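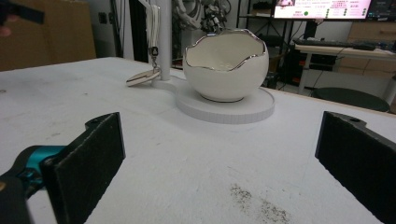 Everybody wants to talk about the model. Fine, the model is great, I like the model too! But I've spent most of this winter looking after one hand-held gripper at one white table, and my opinion, for what it's worth, is that the pads deserve more of your attention than anything running on the computer at the back of the room.

Ours are black with a fuzzy, felt-like face, and people visiting Hilldale always ask if they're "the cheap option." Well, yes. They're also what I'd want anywhere near a shiny white bowl with a jagged silver rim (it's shaped like a cracked eggshell, and I'm fonder of it than I should be). Hard pads on glazed ceramic make me wince. Soft ones forgive a sloppy approach, and my approaches are sloppy by four in the afternoon.

The trouble is that soft pads wear out quietly. A motor that fails makes a fuss. A pad just gets a little flatter, then a little slicker, and you spend a week blaming the software. Last October we logged 1145 grasps before anyone thought to look at the faces, and one of them had gone smooth as a coat sleeve. Siv Blomqvist swapped the pair, checked the screws on the brackets, and the "software problem" went away. I was a bit embarrassed, to be fair. I'd written two long emails about it.

So now I change them at 594, worn or not. Siv thinks that's wasteful and would go by feel. We've argued about it over lunch more than once and I haven't budged, mostly on account of those emails. New pads go on as a pair, never one at a time, and I close the fingers on a strip of paper and tug before I do anything else. If one corner lets go early, the bracket is off and it comes apart again.

The other thing I'll go on about is the table. Scuffs don't bother me, a work surface gets scuffed. Dark specks do, the gritty kind that pile up right where you work, and felt picks up grit like a dog picks up burrs. Wipe first, then calibrate! I've seen very clever people do it the other way around and then do it all again.

A spare set costs us 40 dollars. I keep three sets in the drawer, and I'd keep more if Siv would sign for them.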